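Vevport Court - Frequently Asked Questions
Last updated 10/15/20
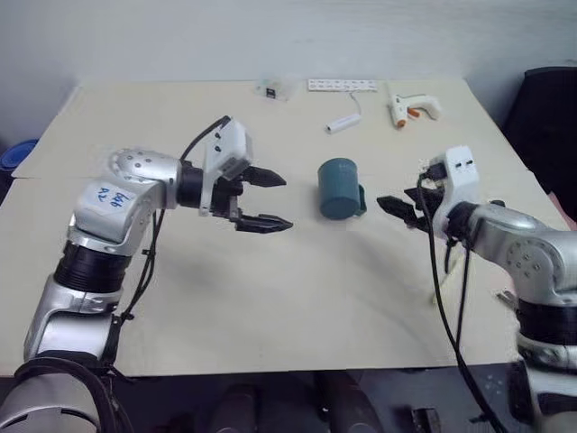
Renting at Vevport Court

Who manages the building?
Hirkum Residential has managed Vevport Court since it opened. The on-site manager is Wekesa Odera. His office is on the ground floor, to the left of the mailboxes.

What size are the apartments?
There are 40 apartments on four floors. Most have two bedrooms. The corner units on the top floor have three, with a second bathroom.

Are they furnished?
One-bedroom units come furnished or unfurnished at the same rent. The larger ones are unfurnished, but all kitchens have a stove, refrigerator and dishwasher.

What is included in the rent?
Water, trash pickup and heating. Electricity and internet are set up in your own name. The building is wired for two internet providers and the office can give you their numbers.

How long is the lease?
Twelve months. After that you can renew for another year or go month to month at a slightly higher rent. Leases ending in June get their renewal letter in the spring.

Can I paint the walls?
Yes, with written permission. You will need to return them to the original off-white before you leave. Please don't paint the exposed brick on the canal side - it was cleaned and sealed when the warehouse was converted.

Do the balconies open?
Balconies on the courtyard side do. On the street side the glass doors open inward onto a fixed railing, so there is no outside space there.

Is there parking?
The garage is under the Lương wing. Each apartment gets one space. A second space is rented separately and there is usually a waiting list.

Can I keep a pet?
Cats and small dogs, up to two per apartment. Fill out the pet form before the animal moves in.

Who designed the conversion?
The architect was Giang Vũ. The original brick walls and iron columns were kept and the top floor was added in zinc and glass.

What is on the ground floor facing the street?
Zovetti, a bakery and coffee shop. It opens early, and apartments directly above it may hear deliveries.

How do I report a repair?
Use the form in the tenant portal. For leaks or loss of heat, call the office line at any hour - calls are forwarded after closing.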